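June 30, 2025
Bench notes, Pleltness enclosure

Carried on with the grey enclosure today. It has been open on the floor since the Mudgway job went out and I would like it closed up and off my list before the next lot of boards comes in. Ilze has the drawings at her desk. I worked from the copy pinned by the door, revision 4, which has the corrected hole positions.

Started with the board. The old standoffs had been done up too tight and two of the threads were gone, so I cut them clean and refitted all of them from the Vanetti box. The base now sits flat on the floor of the enclosure with no rock in it. I put a straight edge across the top to be sure. The floor plate has not cleaned up well. I went over it twice with the mild cleaner and the marks are in the metal, so I have left it. It will not matter once the lid is on, but if Curnia ask for a new plate we should charge for it.

Wiring next. The black leads were all one length when they came to us, far too long for the run, and whoever did it had folded the spare back under the board. Took them out one at a time, labelled both ends and put them back with a small loop at each termination. Outer sheath stripped back 40 mm. Anything shorter and the cores pull sideways when the clamp goes on, which is what happened in March.

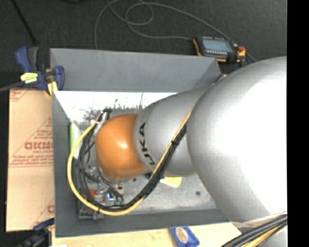 Resistance checks after that. Everything on the low side read as it should apart from one, which wandered between readings. The sheet gives 2,482 ohms for that position and I was getting that one time and nothing the next. Swapped the test leads and got the same. Reseated the connector and it settled, and it stayed settled when I tapped the board and when I moved the loom by hand. I have put it down as a connector fault and marked the row on the sheet. If it comes back, change the connector and don't waste an hour on the board like I did.

Earth bond from the base to the front lip is fine. From the base to the far wall it was poor until I scraped the finish back under the washer. The drawing doesn't mention this. Ilze, could you add a note for the next revision? Masking that spot before painting would save the scraping.

Cable exit: still not happy. The hole is in the right place but the edge is sharp and the grommet we have is a size too small. I have ordered the next size up. Until it arrives please don't pull anything through there, even for a quick test.

Length of the outer run measured at 195 cm, tied off. I had allowed a bit less, so the cut list needs changing before anyone starts the second one.

Parts used are written on the stores card. We are low on the small ring terminals and down to the last strip of labels. The good crimp tool is back in its drawer with the right jaws in it.

Still to do:
Fit new grommet when it comes
Repeat the resistance checks from cold, first thing, before anyone switches anything on
Touch up the finish round the scraped patch
Close up and weigh for shipping
Ask Curnia whether they want the test sheet inside the lid or sent separately

Stopped at half past five. Ilze has the spare key to the stores cupboard.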